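Flernlow
Simulated wrist-view manipulation, plus the small pile of tools I use to work with it 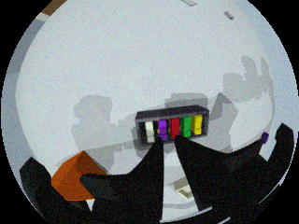 I started Flernlow because I got tired of waiting for my turn on the real arm. I wanted something I could leave going overnight on my own desktop, with a wide fisheye view from the wrist and enough mess in it that a controller trained there wouldn't fall over the first time it saw a shadow. It grew a bit from there (these things do), and now it's a simulator setup, a scripted controller, a recorder, and a set of episodes you can download without building anything at all.

If you only want the data, skip down to "What's in an episode". If you want to run the thing yourself, keep reading, and please read the part about the lens before you open an issue about the lens.

Current state, January 26, 2020: the data is stable, the controller is stable-ish, the planner is going to change again.

What you get

2183 episodes, all rendered, all from the wrist camera. The main family is the rack tasks: colored blocks stand upright side by side in a dark slotted holder, and the arm has to pull one, put one back, or swap two. There are other objects lying on the floor too, and they're there on purpose. My first policies were wonderful on a clean floor and hopeless the minute a stray block of a similar color showed up off to the side. So the scene generator now likes to drop a loose piece near the arm in a color that's already in the rack. It's mean and I recommend it.

Shadows are on by default. The arm throws big soft gray shapes across the pale floor, and the old segmentation model used to call those shapes objects with great confidence. You can turn them off with shadows: none in the scene config, but then you're solving an easier problem than mine.

Getting it running

You need Python 3.6 or newer and a graphics card that can do offscreen rendering. I develop on Linux. Pirjo Suominen has had it going on a Mac with the software renderer and reports that it works and that she went for a walk while it worked.

pip install -r requirements.txt
python -m flernlow.fetch --split small
python -m flernlow.play --episode 7

The small split is there so you can check your setup before pulling down everything. If play opens a window and you see a circle with black corners, you're good. The corners are supposed to be black, the lens model doesn't reach them.

To record new episodes:

python -m flernlow.record --task rack_pull --count 1000 --seed 6

Leave it alone while it runs. Stopping it halfway is safe, but the episode it was in the middle of gets thrown out.

The lens

Okay, the lens. The view is heavily distorted, so straight things bend. A rack sitting perfectly square on the floor can look tilted, with its top edge creeping upward to one side. I used to rectify every frame before feeding it to the detector and I've stopped doing that. Rectifying stretches the outer part of the circle so badly that small objects out there turn to mush, and those are the ones I was losing anyway. The detector now trains on the raw circle and we only convert to rays at the end, when we need a direction for the planner.

The conversion lives in flernlow/lens.py. If you change the focal length in the config you must regenerate the ray table:

python -m flernlow.lens --rebuild

I've forgotten this more than once and spent an evening blaming the controller. There's a check on startup now that compares the table against the config and refuses to go on if they don't match. You can thank Veikko Leinonen for that one, he got tired of my messages.

There's also a bit of noise added to the frames after rendering. It shows up most on dark surfaces, as faint gray speckle on the black fingers. Set noise: 0 if you hate it.

What's in an episode

Each episode is a folder. Inside it:

frames/ has the wrist camera images, PNG, one per control step
state.npz has joint positions, joint velocities, gripper opening and the commanded action
objects.json has the true pose, color name and size of everything in the scene
masks/ has per-pixel instance labels, in the same distorted view as the frames
meta.yaml has the task name, the seed, the config hash and whether the episode succeeded

Success is decided by the simulator from the true poses, never from the images. For rack_pull it means the target block is clear of its slot and the others are still standing in theirs. For rack_swap, both blocks have to end up in each other's slots. Failed episodes are included and marked as failed. Please don't filter them out without looking at a few first, they're the most interesting part of the set — a lot of them are near misses where the fingers close a hair too far over and catch the neighbor.

Color names in objects.json are my own words (cream, purple, red, green, yellow, orange and so on). They don't follow any standard. Xiuying Ren pointed out that my early files said "beige" and "tan" for the same thing, so there's a mapping in colors.yaml that flattens those.

The controller

The scripted controller is called Jusen, and it's simple. It looks for the rack, picks the target slot, lines up the fingers in front, opens, moves in, closes and backs out. Each of those is a small state with its own timeout. If a state times out the arm backs away and tries again from the start, and if it fails the second time the episode ends there.

The fiddly bit is the approach. When the gripper is open and close to the rack, the fingers take up a huge part of the view, two big black wedges coming up from the bottom, and they cover things you'd like to see. So Jusen keeps a short memory of where each object was last seen and trusts it while the object is hidden. The memory fades, and how fast it fades is memory_decay in the controller config. Too slow and the arm reaches for ghosts. Too fast and it stops and dithers each time a finger passes in front of the target. I tuned the default by hand and I'm not proud of how long it took!

The arm also masks itself out. There's a self-mask rendered from the joint positions each step, and anything under it is ignored by the detector. The mask covers the body only, so the arm's own shadow is still fair game for false detections. Simone Leite has a branch that predicts the shadow outline from the light position and it looks really promising, I just haven't had time to merge it.

The planner

Flimden is the planning piece, and it's the part I'd call unfinished. It takes a goal like "purple and green trade places" and works out the order of pulls and puts, including where to set a block down for a moment. It's a plain search over slot states and it's fast enough that I've never bothered to make it faster. What it's bad at is picking the temporary spot. Right now it grabs the nearest free patch of floor, and sometimes that patch is exactly where the elbow wants to be on the next move. I'm rewriting that with a proper reach check, so expect the function names in flimden/place.py to move around under you.

Known problems

Blocks have stepped edges and the contact model doesn't love them. Now and then one catches on the rack wall on the way out and gets flung. You'll know it when you see it.

Objects near the very edge of the circle are labeled in masks/ even when only a sliver is inside the view. Your metrics will look worse than they should. I drop tiny masks before scoring, and the script for that is tools/trim_masks.py.

Gray objects on the pale floor are hard, especially far away and small. The detector misses them a lot. If you come up with something better than "more gray blocks in training" I'd love to hear it.

The recorder writes absolute paths into meta.yaml. I know. It's on the list.

What I wouldn't use it for

Please don't report numbers on this set as if they were numbers on a real arm. Everything here is rendered, the floor is cleaner than any floor I own, and the lighting comes from one source that never flickers. I use it for getting ideas wrong cheaply. When something works here I take it to the hardware and it usually needs another round of work there.

It's also not a grasping benchmark. The shapes are nearly all boxes. If you need mugs, look elsewhere for mugs.

Contributing

Pull requests are welcome, small ones especially. Run the tests first (make test, it takes a few minutes) and if you touch anything in lens.py add a before and after render to the request so I can look at it. New tasks go in flernlow/tasks, one file each, and the easiest way in is to copy rack_pull.py and start changing things.

For bugs, send me the seed and the config hash. With those two I can replay exactly what you saw, and without them I mostly guess.

Thanks

Martti Leinonen wrote the first version of the recorder and has been very patient about what I did to it afterward. The mesh cleanup scripts came out of an older project called Đỗ, and I kept its folder name in tools/ so the history still makes sense. If your terminal chokes on the accented letters, set your locale to UTF-8 and try again.

License is MIT for the code and CC BY 4.0 for the episodes.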